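The Surkness Round Table, White

Back in stock from 22nd June

We have been selling the Surkness longer than almost anything else in the Astov range, and it still makes us happy every time one goes out the door! It's a plain round table with a white top, and it fits in the sort of corner where a square one would catch your hip every time you walked past. People buy it for breakfast, then end up doing everything else at it too (taxes, jigsaw puzzles, drying their hair, you name it).

The top is finished at our Kumbridge workshop, where it gets a good long rest between coats before anybody is allowed to box it up. We changed the edge last September after a lot of letters asking for something softer on the forearms, so if you have an older one at home you'll notice the new edge is more rounded. 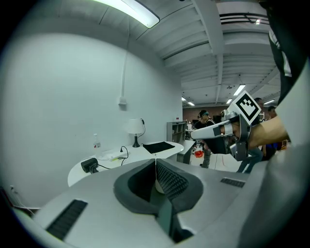

Putting it together takes one evening if you stop for supper, and a good deal less if you don't. The hex key is in the little bag taped under the top, along with two spare bolts. Start all the bolts by hand before you tighten any of them, and do the last tightening with the table standing on its feet.

Cleaning is easy. A soft damp cloth will do for most days, with a drop of dish soap for coffee rings. Please keep scouring pads well away from it, and put a trivet under anything straight off the stove.

Price: $255
Assembled weight: 61 lb
Finish: white (satin)
Guarantee: 10 years on the top and base
Matching chairs: see the Brito, sold in pairs

Delivery is free in the Kumbridge area, and we'll gladly carry it upstairs if you let us know ahead of time. Everywhere else it goes by freight, and the driver will call you the day before.

We're up to 1,738 customer reviews now and we do read every one, even the grumpy ones. The newest is below.

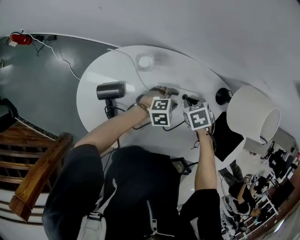

Bought this for our first apartment and I love it, but mine had a slight wobble until I found out the feet unscrew a little. Maybe put that in the instructions? Otherwise five stars, and my sister has ordered the same one with the Brito chairs.

Thank you, and you're quite right about the feet. Turn the one that's off the floor a little to the left until it touches, and the wobble should go. We'll add it to the sheet at the next printing.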